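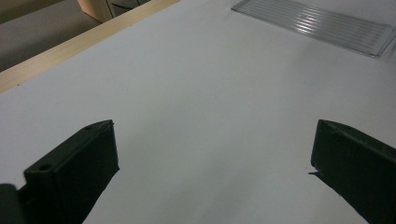 Slide 1. Black gripper fingers over a white tabletop.

WHY WE HUM THE THEME: MUSIC IN REALITY TV
Speaker notes, Siv Haugen, 28 Dec 2019

Slide 1, opening
Wait for the doors. Play the first bars of the Wulleo theme with no introduction and let people sing along if they want to (they will!). Fade it before the drums come in.

Say hello. Say I have watched 16 seasons of Wulleo and would happily start again tonight.

The question for this talk: how does a tune that short tell you that somebody is going home?

Slide 2, the Wulleo theme
It's four notes on a marimba and then that big rush of strings. I love it. The marimba came in with season 2, when the show moved to the lake house. Before that it was all electric guitar, and I'll play a bit of the old one so the room can groan.

Ask who remembers the guitar version. Anyone who puts a hand up gets to pick the clip on slide 5.

Slide 3, the elimination drone
Play the clip with sound, then again with the sound off. Don't talk over the silent one. Without the drone the host is just a man holding an envelope for a very long time, and the contestants look as if they're waiting for a bus.

Then point out where the low note starts. It's well before he opens the envelope, back when everyone is still laughing about the burned pancakes. Your stomach has dropped and you haven't heard a single name yet. Isn't that wonderful?

Slide 4, Lindholm does it differently
Lindholm hardly uses music in the house at all. You get kettles, doors, the dog next door. So when the piano does come in, during the letters-from-home episode, it hits hard. I cried on a train watching this. Keep that short, I went on far too long about the train in August.

Mention that the piano is a little out of tune. I don't know if they meant it. I hope so.

Slide 5, clip chosen by the audience
Options are the Cilbridge final, the Wulleo raft race, or the Lindholm walkout. All three are cued up. If they go for Cilbridge, turn the volume down first, the brass is LOUD.

Things to listen for, whichever one they choose: does the music stop when someone tells the truth? Does a villain get their own instrument? (Cilbridge, bassoon, every time.)

Slide 6, my cue log
For one Cilbridge season I wrote down every music cue in the final. It came to 100, and 70 of those were under people standing still. Pause here, that usually gets a laugh.

Show the page from the notebook. The coffee ring is over the semifinal notes, so skip those.

Slide 7, try it at home
Mute one elimination and put on any record you like. Polka is terrific. My sister used a lullaby and we ended up rooting for the contestant we'd complained about all season.

Questions
Someone will ask about Ristemura. I'm only up to the second episode, so please, no spoilers! I can talk about the whistling in the title tune, though.

Leave the guitar theme playing while people find their coats.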